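The Cheap End of the Shopping List

Small robotics teams are learning to budget for the parts that never make the brochure

Ask Amber Entwistle what her team spent its first equipment money on and she laughs before she answers. Lamps. Then straps, batteries, spare finger pads and a second-hand label printer she still defends at every planning meeting.

Entwistle runs operations at Lodalance, a small company working on robots that tidy up after people: bedding, clothes, bags, the soft stuff that ends up on every bed and chair in the house. The arms themselves don't arrive until the second year of the plan. Until then the work gets done by people, walking through ordinary rooms with grippers in their hands, picking things up and putting them down again so that software can learn from it.

"I came from hotel purchasing," she says. "I know what a pillowcase costs over its lifetime. I had no idea what a gripper costs over its lifetime, and neither did the people selling them to me. So we wrote it down."

What they wrote down has become a spreadsheet with a following. Two other outfits, Flidora and the workshop at Stanthorpe, now keep versions of it, and the three swap notes every March when budgets are being drawn up. I spent a long afternoon with it (there is a tab for tape!) and came away convinced that it's one of the more useful documents in this whole young business.

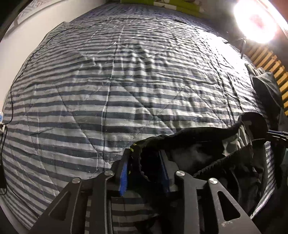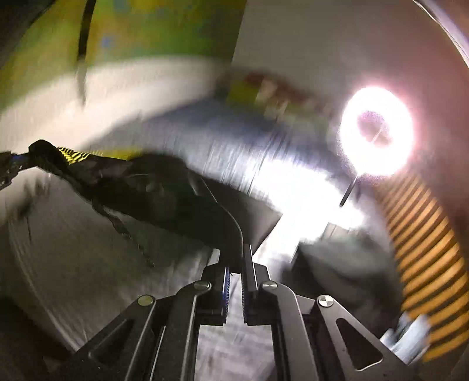 The first tab is called Hands, and it's where most newcomers underspend. Lodalance began with 2 hand-held grippers and planned on sharing them. That lasted until a joint loosened and half the team sat around drinking coffee. The rule now is one spare for every pair in use, plus a drawer of finger pads, and the pads have a line to themselves. Those ridged blue strips on the inside of the fingers do the real gripping, and black fabric with a zipper or a strap on it is a very different thing to hold than a plastic cup. Thomas Pace, who looks after the hardware, swaps pads on a schedule and logs each change against the hours worked. He wants to know the wear rate well before anyone signs for robot arms that will use the same fingers all day long.

That's the clever part of the plan. Everything bought for the hand-held stage is chosen so it can move over to the arms later, or so it teaches the team something about what the arms will need. Pace calls the drawer of worn pads his crystal ball. He has them sorted by what they were handling, and he'll happily show you how bedding polishes a pad in one way and webbing chews it in another.

Joris Bosman, at Flidora, took a different road. His group bought an arm first, a good one, and ate up so much of the year's money doing it that they had 20 percent left for everything else. The arm was great. It also stood idle for weeks while they scraped together enough for mounts, cabling and a proper bench. Bosman tells the story cheerfully and at some length, and he has since turned it into a formula: for every dollar on the headline machine, put aside another before you order. He got there by adding up receipts in a shoebox.

"People think that's pessimistic," he says. "I think it's the fun dollar. It's the one that makes the thing move."

Lighting gets its own tab in all three spreadsheets, and opinions run hot. Willy Jansen at Stanthorpe would put it ahead of almost anything. His team works in borrowed rooms, and a room that looks fine to you can be miserable for a small camera. He carries 2 lamps to every job, checks for glare on pale bedding, and budgets for replacing stands more often than bulbs. Stands get kicked. Stands get left behind in Van Damme, the furniture warehouse where they do some of their longer sessions, and then someone has to drive back.

Then there is the question of stuff. A robot that's going to live with real households has to meet real objects, and those have to come from somewhere. Entwistle sets aside 25 dollars per object and rarely spends it. Thrift stores, closeouts and the staff's own closets cover most of the list. What she does pay for is variety. She wants stripes and solids, stiff and floppy, things with zippers that catch and straps that hang down where you don't expect them. Her advice to anyone starting out is to buy odd items early and keep rotating them, and to put a washing machine in the budget. She forgot the washing machine. It was added on 6th May, in red, with three exclamation points.

Storage follows from that, and it's duller, but it bites. A collection of household goods takes up far more shelf space than a robot does. Stanthorpe rents an extra room just for bins. Flidora stacks its bins in the hallway and is on its third argument with the building about it.

The biggest line, though, and the one I'd urge any first-time planner to read twice, is people. Ward De Bruijn handles the money for Lodalance and has seen a good many automation budgets in which labor starts dropping on the day the machine is delivered. His doesn't. It stays level for a full year after the arms come in, then eases down slowly. Someone has to set out the objects, watch the first clumsy tries, reset the room and write up what went wrong. De Bruijn also keeps 30 percent of the equipment total unassigned, which made his board wince the first time they saw it. The first year's reserve went on batteries, a better charger and a heavier workbench, and he has asked for the same amount again.

I like his way of picking a supplier, too. He calls and asks for the price of the smallest part in the catalog, a pivot pin or a screw, and how long it would take to ship. If the answer comes back quickly, he keeps talking. If he's told the part only comes as part of a full assembly, he thanks them and moves down the list.

Lodalance expects to order its arms before next winter. Pace has already cleared the floor for them and marked out the spots in tape, which came out of the tape tab. Entwistle is still shopping for bags.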